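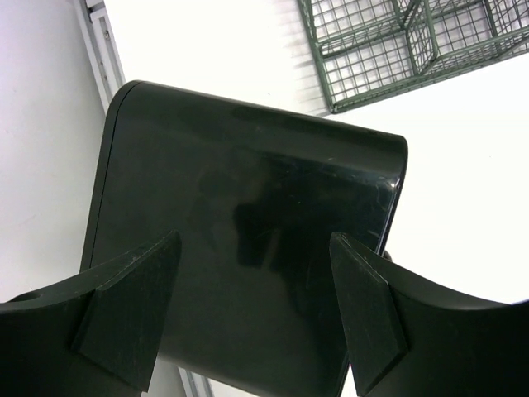 Photo: Damian Berchtold, wrist camera

Comparing two gripper pads on something shiny

Matte objects flatter every gripper. For a fair fight between the Skevon and Prusby pads, use a dark glossy case, the sort that shows its scuffs and reflects whatever is above it.

1. Fit the first pair of pads and home the fingers. Leave the dust on. Your pads will be dusty by December anyway.

2. Lay the case at an angle on the white table, with the wire basket nearby as the drop-off.

3. Close until both pads touch the case, then stop. The Banness controller will offer to squeeze harder. Decline.

4. Check the wrist view before lifting. Pointed pads leave a wide gap between them, so a case gripped off center will want to swing.

5. Lift, hold for 8 seconds, lower into one compartment. Log slips and drops separately — Hala Chidiac merged them once and we lost a week.

6. Swap pads and repeat with the same case and the same exposure.

If the camera loses the edge in glare, dim the lamp before you blame the pads.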